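Grip Diameter and Reported Hand Fatigue in Garden Hand Tools
Project report, Product Ergonomics II
Hedvika Šindelář and Jhair Arango
26 Aug 2023

1. Background

Hand trowels and weeders are sold in a narrow range of grip sizes. The tools stocked by the Triltside allotment shop are typical: straight, round in section and thin for an adult palm. Older plot holders at Triltside had complained of sore fingers after weeding. The project asked whether a thicker grip reduces reported fatigue over a short task, and whether it costs anything in working speed.

2. Method

Participants were 17 plot holders, all regular users of a hand trowel. Each person worked a marked strip of prepared soil with the standard trowel and with a padded version of the same tool. The padding was closed-cell foam tube, taped at both ends. The order of the two tools was alternated between participants to limit the effect of tiredness.

Each work period lasted 8 minutes, followed by a rest of 19 minutes. After each period the participant rated fatigue in the fingers, palm and wrist on a scale from one to five. Strips were watered the evening before — dry soil had given very uneven results in the March pilot.

3. Results

Finger fatigue was rated lower with the padded grip by most participants. Palm ratings moved in the same direction, by a smaller margin. Wrist ratings showed no clear pattern. Working speed did not differ in any consistent way between the two tools.

Five participants preferred the standard trowel. All five had small hands by our palm measurement, and three of them said the padded grip turned in the hand when the blade met a stone.

4. Discussion

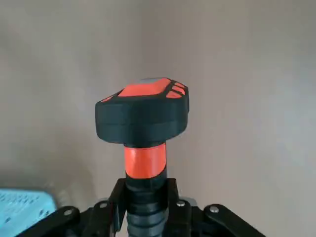 The turning problem is probably a matter of section as well as diameter. A round grip resists twisting only through friction, and foam compresses under load. An oval or flat-sided grip would give the fingers an edge to push against, but we did not have time to test one.

Fatigue was self-reported and the padded tool could not be disguised, so some of the difference may be expectation. The tape also loosened on two trowels and had to be replaced between participants.

5. Further work

A repeat with three fixed diameters and a rigid covering is recommended. Grip force should be measured directly if the department's sensor is available. Raw ratings are held by Sigrún Bundgaard.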